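Home | Posts | Kitchen | Archive | Contact

2018-01-05

I cleared the snack shelf after lunch. Most of it came from the market at Zusthorpe, where I spent 15 pounds in one go and then forgot what I had bought.
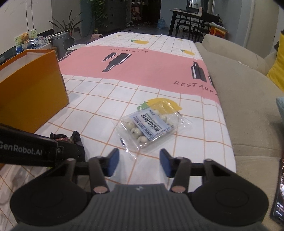 Sorting snacks is easier at the table than in the cupboard. I put the lemon and wine bottle cloth on first and worked on top of it. The round white-coated balls in the clear packet are staying out, as I want them with tea. Crisps went back on the shelf and two stale bars went in the bin. I'll do the tins in March.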